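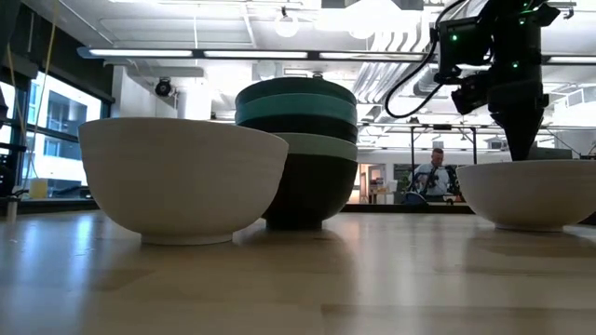 Search tickets and articles

Ticket 414 – Stock totals wrong for nested tableware sets
Product: Folurer Stockroom
Site: Oston warehouse
Raised by: Giraldo Tableware, order office
Status: Closed
Opened: June 12, 2021

Problem reported

The order office reports that the stock screen shows fewer sets than the shelves hold. The fault affects items sold both singly and as part of a set. Single items that have never belonged to a set are correct. The office first noticed the difference while preparing a trade order, which the system refused on the grounds that only 19 sets were available. The shelf count, done twice, gave 33.

The customer asks that the totals be corrected and that the refused order be released.

First reply from Prultel Support

Thank you for your report. Please confirm the following before any change is made:

Whether the sets were created by hand or brought in from a spreadsheet.
Whether "Hold parts for open orders" is switched on under Settings, Stock, Sets.
Whether any set code was renamed after the March update.

Please do not correct the totals by hand at this stage. A manual correction writes a new opening balance and hides the entries we need to read.

Customer response

The sets were brought in from a spreadsheet. The hold setting is on. Several codes were renamed in April to match the new price list. A copy of the stock journal is attached.

Findings

The journal contains 234 hold entries against set codes that no longer exist. When a code is renamed, open holds should move to the new code. In this case the holds stayed with the old code, while the parts themselves were still treated as promised. The stock screen therefore took them away from the available total.

A second fault was considered, namely that returned goods were being booked to the wrong shelf. The returns log was checked and no errors were found in it.

Steps taken

1. A backup of the stock journal was made outside working hours.
2. The "Release orphan holds" task was run in test mode and the list sent to the customer for approval.
3. Following written approval, the task was run again in live mode.
4. Stock totals were rebuilt for the Oston site only. Other sites were left as they were.

After the rebuild the screen showed 33 sets. The customer released the trade order and a packing slip was printed without error.

One entry remained on the list after step 3. It belonged to a cancelled order with a part payment still recorded against it – the accounts office must clear the payment before the hold can be removed. The customer has accepted this.

Advice to the customer

Until the next update is installed, please close or suspend all open orders for a set before renaming its code. Codes for single items may be renamed as usual.

The rename fault has been passed to the development team under a separate ticket. Replies to this ticket will reopen it.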